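Filed under: Manipulation, Lab Practice

Writing down the grasp rules

For most of this year our handling rules lived in a chat thread and in Hrvoje Omerović's memory. In June we moved them into a document with version numbers. It covers how a household item gets picked up, held and put down during a recorded run, and what gets a run rejected. These are my notes on the parts that took the longest to settle.

The first draft had 5 rules for bottles. The current one has 9. Most of the growth came from splitting "grip the bottle securely" into clauses a reviewer can check. "Securely" is a result, and two reviewers will disagree about it. Where the fingers make contact is easier to agree on.

Clause 3 says contact goes on the body of the bottle and never on the cap. A screw cap can turn under load, and a run that ends with a loosened cap has to be thrown out along with whatever leaked. Clause 4 deals with labels. Jasmina Tomić wanted label contact banned outright, on the grounds that film and paper slide differently from bare plastic. I argued that on many bottles the label covers most of the usable surface. We settled on allowing it, provided the operator logs it.

We tested the wording on an old batch from the Mumgate project. Two of us reviewed 239 runs separately and agreed on 147 under the old text. That was poor enough to end the argument about whether the rewrite was needed. The second pass, with the new clauses, is still under way and I will post the numbers when both sheets are in.

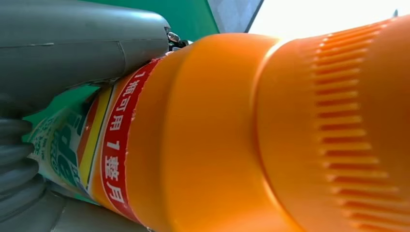 Clause 7 is the one I expect to change. It asks the operator to pause after closing the gripper and check the wrist view before lifting. The pause costs time on every run, and the text does not say how long it should be. Hrvoje wants a fixed value. I would prefer to tie it to the force reading, but our older gripper reports force too slowly for that to work.

Damaged labels are also unresolved. A frayed edge can catch on a finger pad during release. For now the operator notes it on the item sheet and carries on. Version 2 will need a limit.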